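Levitz Network Switch: Set-up Guide
Section 4. Connecting the network cables

Read this section fully before you start. The switch must already be fixed in the top position of the Drudenwood chassis, as explained in Section 3. If it still moves when you push it lightly with one hand, go back and tighten the screws.

4.1 What you need

The network cables for your installation, each one with a label at both ends
The port list from the back of this guide, filled in
A soft dry brush
A small torch

Please do not use a cable which has a broken locking tab. It can look well connected and later come out by its own weight.

4.2 Preparing the cables

1. Put the chassis on a flat and stable surface, with the port side towards you. Leave 500 mm of free space in front of it, so the cables can hang without being pressed.

2. Unroll each cable completely. If it was delivered folded in an envelope, let it lie straight for some time before you use it.

3. Look at the metal contacts in the plug. They must be clean and all at the same height. Brush away any dust.

4. Compare the label on the cable with your port list. Do this for both ends.

Note: The length of cable between the switch and the first cable tie should be 210 mm or more. A shorter piece will pull on the plug when the chassis is moved.
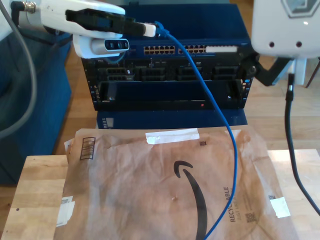 4.3 Inserting the plugs

5. Begin with the top row of ports and finish it before you go to the next one. In this way your fingers always have enough room.

6. Hold the plug by its body and never by the cable. Turn it until the locking tab is on the correct side for that row. The drawing inside the cover of this guide shows the position.

7. Bring the plug straight to the port and push gently until you hear a click. If it stops halfway, take it out, check the direction and try again.

Caution: Do not push a plug in at an angle. The contacts inside the port are thin and can bend. Bent contacts are not covered by the Bomley guarantee.

8. Pull the plug very lightly. It must stay in its place.

9. Mark the port on your list and continue with the next cable.

4.4 Arranging the cables

10. Let every cable fall in a wide curve. The radius of the curve must not be smaller than 32 mm.

11. Keep the cables away from the module bays under the switch. The latches need free space to open, and a cable in front of them is easily caught.

12. Close the cable ties by hand only. You should still be able to turn the cable a little inside the tie.

Caution: Do not put your fingers or tools into an open bay while the chassis has power.

4.5 If a plug must be removed

Press the locking tab down fully and pull the plug straight out. When the tab is difficult to reach, use the flat Le Roux release tool (ordered separately, part 70). Please do not use a screwdriver for this.

Continue with Section 5, First power-on.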